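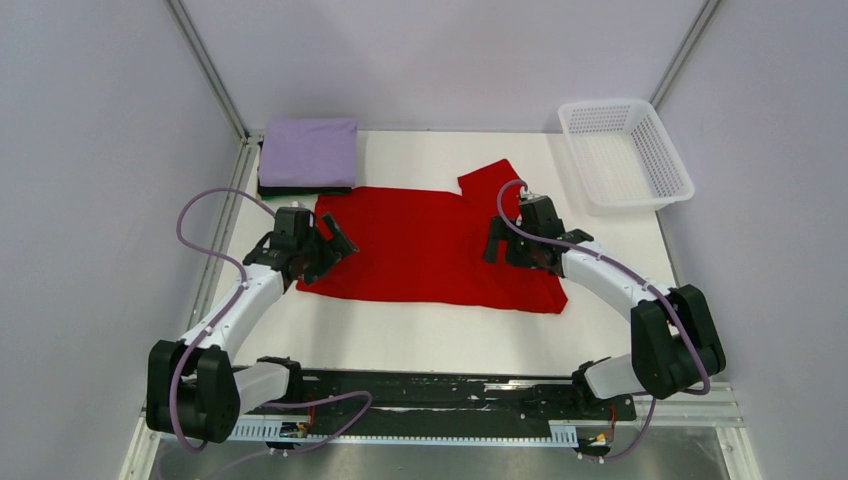
(开场,先别翻页,等大家坐好)

大家下午好。我先问一句,在座的谁昨天叠过衣服?举个手。好,再问,谁是心甘情愿叠的?

我每次讲家务机器人,茶歇时都有人来问:到底什么时候能买一台回家叠衣服?今天就讲这个,21分钟,讲不完大家轰我下去。

先说为什么布这么难。一只杯子你从哪边看都是杯子,一件衣服掉在桌上,每回的样子都不同。角可能压在底下,也可能自己翘出来一块。人用手指一捻就知道捏住了一层还是两层,夹爪没这个本事,得靠眼睛猜。

(这里慢一点,拿手帕演示:先捏一层,再捏两层)

再看一眼刚才那张,红布摊在两只手臂中间,左上角有一摞叠好的,右上角是个空筐。给你家孩子,这活儿十几秒的事吧?

说说我们自己的数。Coteo 那个项目,我们拿方巾和T恤混着试,一共600次,有300次叠出来的东西我愿意放进自家衣柜。一半!我当时挺高兴的,我爱人听完说,那剩下一半还不是我来叠。

(停,等笑)

车间那边情况好一些。Undar 的包装线,料是固定的,位置是固定的,灯也是固定的,机器就很听话。Van Wijk 的洗衣房介于两者之间:毛巾可以,床笠不行。床笠我自己也不行,这个不怪它。

(如果时间紧,跳过 Lomer 那段,直接讲成本)

Lomer 的人问过我,能不能让机器慢慢叠,晚上叠一宿也无所谓。我觉得这个思路特别好!家里不赶时间,慢没关系,怕的是叠到一半卡住,早上起来一看,还是那件衬衫。

所以我的回答是:规规矩矩的布,专门的桌子,现在能干一部分;你家沙发上那一堆,还得等。等几年我不敢说,上回我说过一个数,到现在还有人拿这个笑我。

(翻到提问页,喝口水)

好,提问吧,床笠的问题请排最后。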